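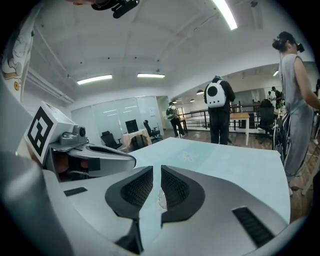 Two grippers at the table, finger pads and marker in view.

Chore Readiness Inspection, Backlund room
Form 163 (replaces 162)
Date: 28 March 2020
Scope: can the Fernari gripper chores be handed to a machine yet?

1. Finger pads
Check for tears and trapped grit.
Result: pass. Wipe the mesh with a dry cloth only.

2. Marker tile
Must be flat, clean and fully glued down.
Result: pass. One corner was reglued in November.

3. Walkway
Keep people out of arm's reach of the table during a run.
Result: comment. People pass through the room while work is going on. Fine for hand-held work, not for an arm running alone.

4. Clear glass
Pick up a small glass dish from a cloth-covered table and set it back down.
Result: not ready. Hand-held, no trouble. The Zisitz arm closed too early twice and pushed the dish once. Do not repeat with anything that holds liquid.
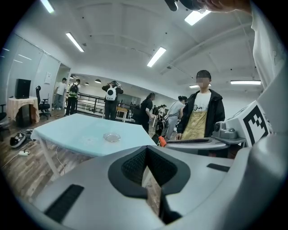 5. Floor and cables
Power strips and loose cable to be kept off the walking line.
Result: fix. Tape down or reroute before the next run. Shoes go on the rack.

6. Wiping down
Result: partly ready. The arm wipes a bare flat top well enough. On cloth it drags the fabric.

7. Folding
Result: not ready. Skip until Damgate sends the new wrist.

Open items: 3, 4, 5, 7. Spare pads are ordered under part 1868, limit 400 grams per lift until they are fitted.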